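Work and Automation, Unit 6: Who Teaches the Folding Machine?
Instructor: Antonina Tymoshchuk
Handout, 4/19/19

Read the Droltside case before class. It's short, and it's my favorite of the term!

Background. Droltside is a garment rental and laundry plant with 183 people on the floor. Washing and drying went automatic long ago. Folding stayed manual, and for good reason – a shirt never lands the same way twice. A good folder reads a heap of cloth at a glance, finds the collar and has it flat before you've worked out which side is the front. Try it at home with a timer and you'll respect the job more.

What changed. In July the plant set aside a table where folders handle shirts with hand-held grippers, so that their movements can be used to teach a robot. Look at what this does to the job description. Thibodeaux, the shift lead in the case, used to count output: 3,000 pieces a shift, posted on a board. At the new table there is no board. People work in turns of 15 minutes, and a slow, clean fold is worth more than a fast one.

Terms to know
Tacit knowledge: what a worker can do but has trouble putting into words.
Demonstration: a task done by a person so a machine can learn from it.
Task shift: the job title stays, the hours inside it change.

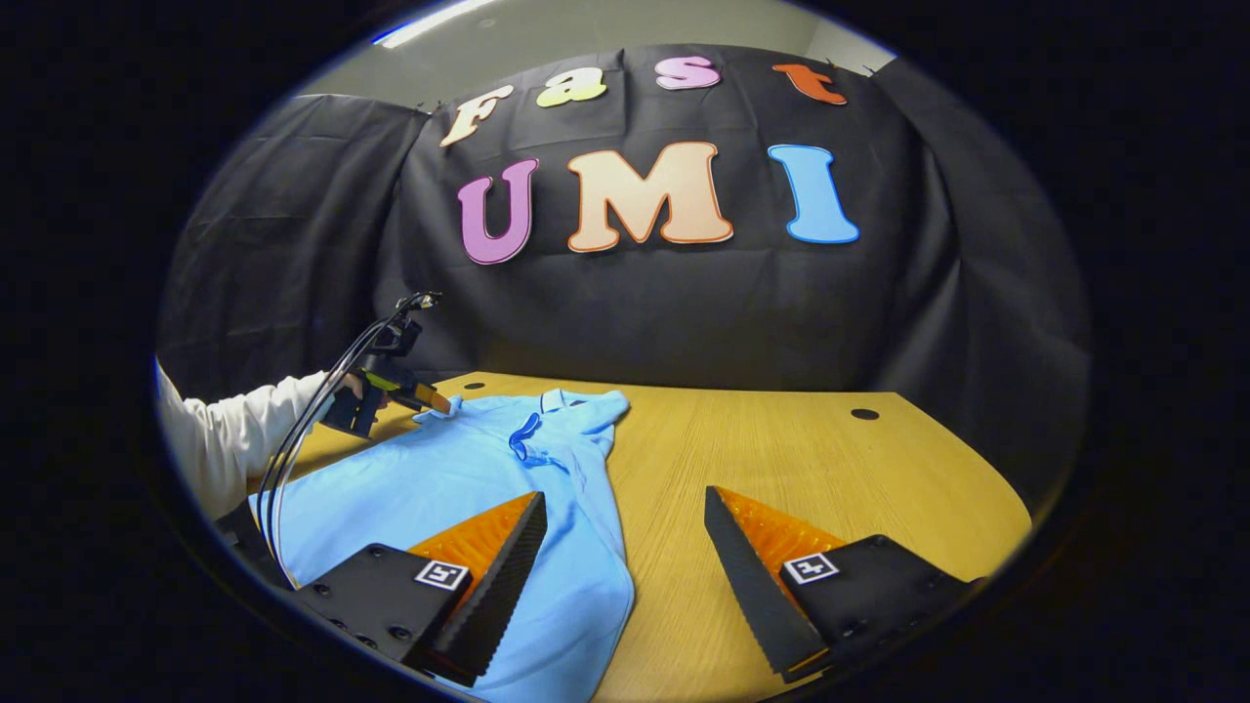

Bratus, a folder in the case, says she had never thought of her hands as knowing anything. I love that line, and I'd like us to spend real time on it. If her skill ends up in the machine, what is she owed? Higher pay for the demonstration hours? A say in where the robot goes? Varel, the sister plant, paid a flat bonus and left it there, and the two floors feel very different about it.

For next time: one page on a task you do well and can't explain. Bring a printed copy, and skim the Varel appendix (the pay tables are optional).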